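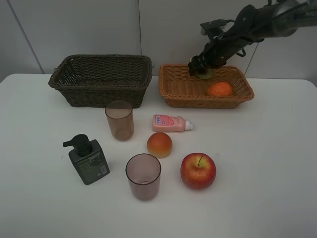 Get the parallel jaw, put soft pads on it, and stop worrying about fingers with joints until you've dropped something a hundred times. That was Edin Kadrić's reply on my last thread, and I took the first half of it. Now I'm stuck on the second half, so I'm starting a new topic.

Parallel jaw vs. adaptive fingers for fruit and bathroom stuff?

Posted by tabletop_tess, 24 Jul 2023

Hi all! I've been running the Deketti parallel gripper on our arm for a while (black, angular fingers, nothing fancy) and I have the Anghel adaptive one on loan until the end of the month. The job is plain old pick and place on a white table with wicker baskets along the back. Small round fruit, an apple, plastic cups, a pink bottle lying on its side, a pump bottle standing up. I want one gripper that can deal with most of that without me swapping hardware every time.

What I've got so far. The Deketti opens up to 83 mm, which I thought was tons of room until I tried a fat apple with the pads on. The pads eat more of that than you'd guess. On the other hand it goes down into a basket really nicely, and that matters to me a lot because the Anghel fingers swing outward when they open and they keep catching on the rim. I love how the Anghel wraps around a round thing, it looks so confident! But then I ask it for a cup and it squeezes in at the bottom of the fingers first and tips the cup toward the wrist. I've tried two different approach heights and it's the same story.
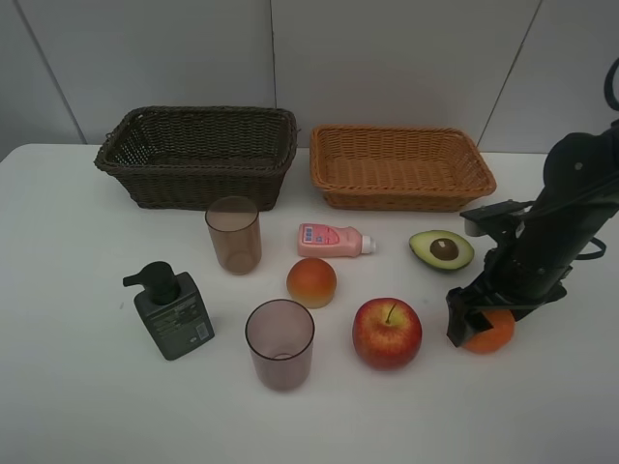
The other thing is low objects. With the parallel jaw I can take the fingertips nearly to the tabletop and close, and the fingertips stay at the same height the whole way in. With the adaptive one the tips travel in an arc, so I either start too high and pinch the top of the fruit or start too low and scrape the table (there's a lovely scratch on one fingertip already, sorry to the people I have to return it to). I know you can compensate by moving the arm while closing, but my controller sends the gripper command and the arm command separately and I can't get them to line up.

So: is there a trick to the arc thing that doesn't mean rewriting my controller? And would you keep the parallel jaw if you were me? I also have a halved avocado on the list, pit side up, and I have no idea what is going to be kind to that.

dropped_it_again

parallel. we had adaptive for a year at work and went back. also check your cable loops near the wrist, ours snagged on everything

sirkholm_bench

I went through this exact comparison in May, so let me try to save you some evenings.

For the arc: you don't need the arm and the gripper to move together. Pre-close the fingers partway before you descend, so that only the last bit of travel is left when you get down there. The tips hardly change height over that last bit. I set mine to an opening of 43 mm for small fruit, came straight down, closed, done. You do need your camera to be decent at centering, because you've thrown away most of your margin. If yours is off by a lot you'll land a finger on top of the fruit, and then it rolls and you get to chase it.

The same pre-close fixes your basket rim problem, by the way. It's the fully open position that sticks out. I always go in half closed and open a little once I'm below the rim.

Cups I never got right with adaptive fingers. Thin plastic gives before the fingers have settled and the whole thing leans. You can lower the force, and on the Flestholm controller I use that's one line, but then heavier bottles slip. I ended up keeping two force presets and picking between them by object class, and I was not proud of it.

If I had your list I'd keep the parallel jaw and change the pads. Go thinner and softer, and you'll get some of that opening back for the apples. Silicone sheet, cut with scissors, double-sided tape. Mine looks awful and has been on there since spring.

For the avocado half, come in across the skin on both sides, low down, low force, and keep well away from the pit. The cut face is slippery and you don't want a fingertip on it anyway. I'd leave it for last and have paper towels.

kadric_e

Still saying what I said before, pads first. One thing to add to the post above: log the finger position when it stops closing, every single pick. With a parallel jaw that number is the width of whatever you're holding, more or less for free, and you can catch a missed grasp right away because it closes farther than it should. With the adaptive fingers I never found a reading I trusted, since the same motor position could mean a lemon held well or a bottle cap held badly.

Do the round fruit and the apple first with new pads and post your numbers. The pump bottle I'd grab by the body, below the pump, with the jaws square to the flat sides. If it's full, slow down your lift.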